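Okari two-arm kit, part 2: key rings

Part 1 covered unpacking and mounting. For part 2 I set the Okari to key rings, the job Brayan Tello at Serau asked me to try before he buys. Firmware is 337, stock fingers, grip force at default.

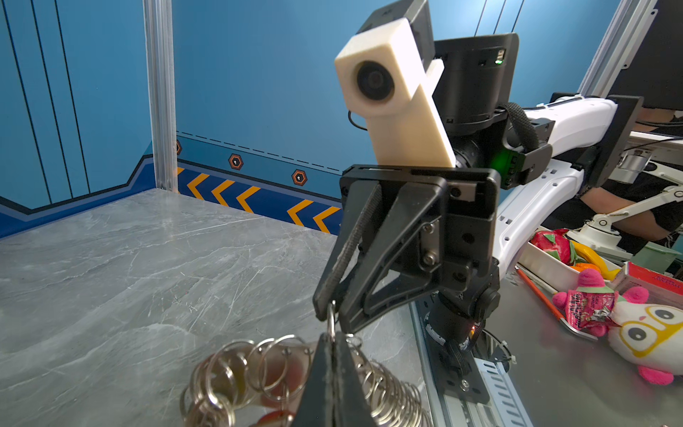

Grip on split rings

The ribbed pads hold a bundle well. Single rings are harder, and the docs give no minimum part thickness. Sowerby lists one for its own gripper, so it can be done.

The key plate is a better test. It is flat, shiny and loaded with rings and tags.
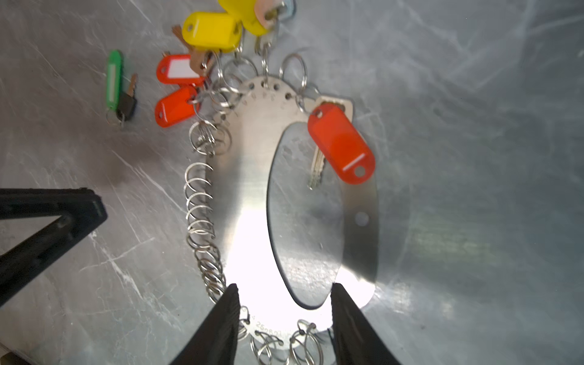 I approach from the rim at 8 mm/s. Faster than that and the force reading gets noisy. Stukitz sells softer pads that fit the same bracket, but I have not ordered them.

Wrist camera latency is up to 200 ms over USB.

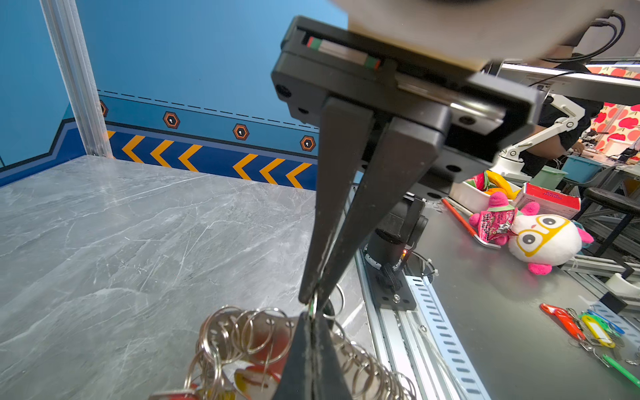 That matters for tangled parts. I would like a wired trigger input on the next revision.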